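Overnight Kennel Attendant (2 openings)
Drultar Boarding and Day Care, Urnum

Drultar is hiring two overnight kennel attendants for our boarding building on Dralten Road. Both jobs are part time and permanent. Applications close 20 Apr 2026.

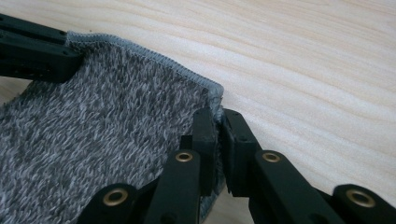
Yufang Zhong
Boarding Manager, Drultar

We board dogs year round and cats during school vacations. Last year we had almost 4,000 overnight stays. Until February the night shift was covered by day staff taking turns, and people were tired. We have now split it off into its own job, with its own schedule and its own supervisor.

The shift starts in the evening, after the last pickup, and ends when the morning crew has been briefed. You will be awake for all of it. There is no sleeping room in the building and this is not a sleep-in position. The two attendants alternate, so most nights you will be the only person on site. A supervisor is on call by phone and lives close by.

What you will do

Walk the kennel rows on a set schedule and look at every animal on each round. You record what you see on the night sheet: resting, pacing, panting, vomit, loose stool, food left, water left. If a dog is limping or flinches when touched, that goes on the sheet and you call the supervisor. Do not wait for morning.

Give evening and early morning medications. Most are pills in food. A few dogs need eye drops or insulin, and you will be trained and signed off on those before you give any.

Let out the older dogs and the puppies who can't hold it all night. The small yard is fenced and lit. One dog at a time at night, always on a leash, even in the yard.

Clean up accidents, change bedding, run the washer and dryer, wash bowls, and set up breakfasts by row. Laundry is a large part of the job.

Talk to the morning crew before you leave. The handover takes 15 minutes and it is paid. We want you to tell them things out loud as well as write them down.

What you need

You need experience handling dogs you don't know, including large ones and frightened ones. Shelter, grooming, vet clinic, and farm work all count. Owning a dog helps but is not enough by itself.

You need to be at least 18, able to lift a 50-pound bag of food, and steady on a wet floor. You need your own way to get here and home. The bus on Dralten Road does not run at night.

You need to write clearly in English. The night sheet is read by the day staff, by owners when they ask for it, and sometimes by a vet.

Pet first aid certification is useful. If you don't have it, we pay for the course and for your time while you take it.

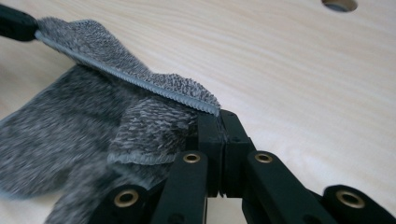
Gray fabric on a pale wooden tabletop.

Hours and pay

Each attendant works three nights one week and four the next. The schedule is posted a month ahead. Swaps between the two of you are fine if the supervisor knows.

Pay is hourly and depends on experience. We send the full pay range with the application form, so you will see it before you fill anything in. Attendants who work the night of a major holiday get $115 on top of their regular pay for that shift.

You get paid vacation, paid sick time, and boarding for your own dog at no charge when you travel, as long as we have room. You may not bring your dog to work at night. We tried this and the resident dogs barked until morning.

Training

The first three weeks are paired shifts. You start with a few days on the day crew so you learn the rows, the feeding cards, and the regular dogs. Then you move to nights with Senan Sheehan, who is the night supervisor and will be your direct manager. You will not be left alone until both of you agree that you are ready. If that takes longer than three weeks, it takes longer.

Emergencies

Our after-hours vet is the Mac an tSaoi Animal Hospital, a short drive from us. Each owner signs an authorization at check-in that says what we can approve if they can't be reached. You will be shown where those forms are kept. You will not be asked to decide on treatment by yourself. You will be asked to notice that something is wrong and make the call, including when you aren't sure. 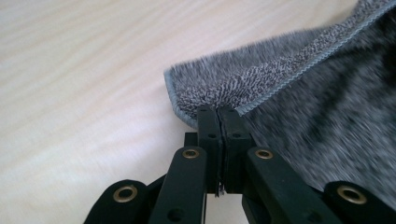
Corner detail, gray pile.

How to apply

Ask for the form at the front desk or use the jobs page on our website. Along with the form, please send a short note, one page at most, about a time you noticed that an animal was unwell and what you did. It doesn't have to be a dramatic story. We read these before we look at anything else.

Include two references. At least one should be someone who has seen you work with animals.

We will call people for interviews within a week after the closing date. The interview is in two parts: a talk with Yufang Zhong in the office, then a walk through the rows with Senan Sheehan during evening feeding. Wear closed shoes and clothes you don't mind getting dirty.

If you applied for the day crew last year and want to be considered for nights, please fill out a new form. We did not keep the old ones.

Questions about the schedule can be left at the front desk for Senan. He returns calls in the late afternoon.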